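Estex annonce une deuxième saison pour Brusness

La série dramatique Brusness aura une suite. La société de production Estex a confirmé la commande d'une deuxième saison de 4 épisodes, au format de 50 minutes. Le tournage débutera en octobre à Sistulthorpe, où avaient déjà été réalisés les extérieurs de la première.

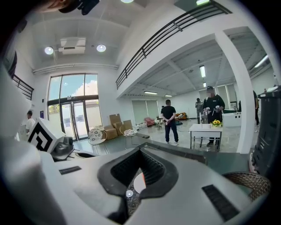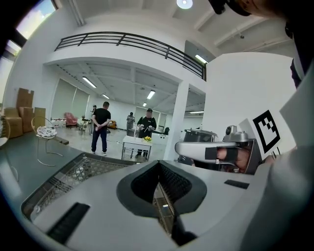
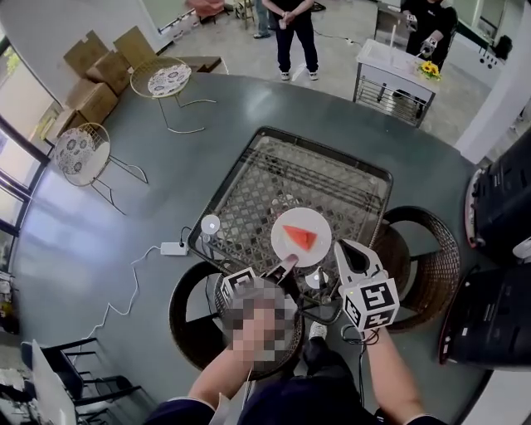 La distribution principale est reconduite. Deux rôles récurrents s'ajoutent au générique ; les noms des interprètes seront communiqués à l'ouverture du plateau. L'écriture reste assurée par la même équipe, avec un calendrier de tournage ramené à 30 jours.

Estex précise que l'intrigue reprend le lendemain du dernier épisode. La version originale sera sous-titrée en français dès la première diffusion, le doublage étant prévu dans un second temps. La musique est de nouveau confiée au duo Oh, auteur du thème d'ouverture. Aucune case de programmation n'a été arrêtée.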